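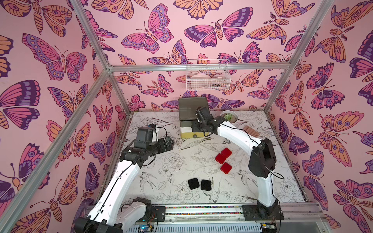 Figure 3. Patterned enclosure with butterfly and moth wall panels, floral line-drawn table surface and hanging wire basket.

3.2 Surface patterns

The patterned condition combined two printed designs of unequal contrast. The wall panels carry large butterflies and moths in magenta, violet and peach-orange on a pale pink background (Figure 3). The table surface is white with fine black line drawings of peonies, ferns and long-tailed birds. The two were paired so that color would vary mainly on the vertical surfaces and line density mainly on the horizontal one.

A white wire basket hangs from the horizontal bar at the back wall. Its position was kept constant across all conditions. The pale pink items inside it are close in hue to the panel background, and annotators were told to outline the basket and its contents separately.

Heitmann and Wubshet labeled 424 images from this condition independently. They disagreed on the outline of the basket contents in 107 of them. These images were passed to a third annotator, whose outline was used in the analysis reported in Section 4.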